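Running a club kit shop out of a back room

Etelka Bíró is eating a sandwich when I get there and she doesn't stop. Fine by me, I'm late. The kettle is on, the phone is going, someone has left a box in the doorway and we both climb over it all morning.

She runs Sulano, which makes and mends sports kit for small clubs. Football mostly, some netball, one walking rugby side she is very fond of. Gyula Vincze does the cutting and most of the arguing. Two of them, plus her niece in the school holidays.

How did it start? "Badly," she says. Mouth full. "I was sewing curtains. A man came in with a goalkeeper's shirt, the sleeve was hanging off, and he said can you do it by Saturday's match. I said no. Then I did it." He brought the rest of the team's the week after. Curtains paid better for a good while.

The first proper order was a full set for a club called Ivden Rovers. 20 shirts. She got the numbers wrong. Not the amount, the numbers on the backs: two sevens and no 8. "They played the season like that. The referee went mad every time." They still order from her, and they still ask for the two sevens, which she charges extra for.

I ask about money, because everyone starting out wants to know about money. She pulls a face. She put in £3000 of her own and lost the first 1000 of it on one bad roll of cloth. It looked lovely. Washed once and the colour ran into the white collars. The supplier stopped picking up the phone.

"So now I wash everything first. Any new cloth, I cut a piece, I take it home, it goes in with my own things. If my towels come out green I don't buy it."

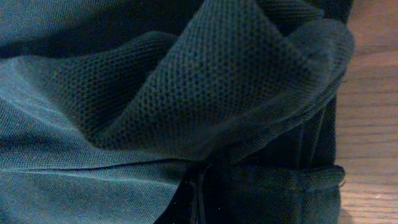 Gyula comes in at this point to say the steam iron is leaking again. It's been leaking since July. There is a short discusion in which the iron is blamed, then the plug, then me for standing near it. He stays, leans on the door, and takes over the interview.

What do clubs get wrong? "Sizes," he says. "Always sizes. They send a list and every man is a medium. I have met these men." So he drives out with a bag of samples and makes everyone try one on. Takes an evening. Saves a week of unpicking, he reckons, and he gets a free pie at most grounds.

Etelka says he goes for the pie.

They've both got views on badges. Hers: sew them. His: print them, life is short. Ernano, the printing firm two streets over, does the small runs for them and has a machine Gyula talks about the way other people talk about cars. But a sewn badge can be taken off and put on the next shirt, and some of the clubs they work for really do need that. One has been moving the same set of badges along for 7 seasons. The lion on them has lost most of his face.

The mending is the bit she likes best. Doesn't advertise it. People bring a bag, she looks, she says yes or no on the spot. Collars, hems, split seams under the arm. Burns she won't touch. "You can't mend melted. They always ask." Price is the same whether it's a quick job or a fiddly one, and Gyula thinks this is madness and says so, at length, while she finishes the sandwich.

And does she ever turn work away? Plenty, in the spring. Everybody remembers kit the week before the season, or the week after it, never in between. She keeps a calendar on the wall with the quiet weeks marked in pencil and rings clubs herself to fill them. Cheaper if you come in January. Hardly anyone comes in January.

There was an offer, last year, from a bigger company, Kiss, to buy the name and the customer list. She won't tell me the figure. Gyula tries to and gets sent for milk. "They wanted the shirts made somewhere else and me to answer the phone," she says when he's gone. "I hate the phone." It rings while she's saying it. She lets it.

What would she tell somebody thinking of having a go? Long pause, she's threading something. "Get paid half before you cut. All of it if it's your cousin." More thinking. "Buy a good chair. I bought good scissors and a rubbish chair and look at me, I walk like my grandmother." Also, keep the offcuts, but only in one box. When the box is full, throw it out. She has four boxes.

Next thing is children's sizes. Parents have been asking, she's been putting it off becuase small sleeves are horrible to set and you can't charge more for less cloth, people won't have it. But a junior league wants a price and she's promised them one by the end of the week. Gyula, back with the milk, hasn't heard about this. He has now.

I leave them to it. Mending drop-off is mornings only, side door, knock loudly.

Posted 27 Nov 2018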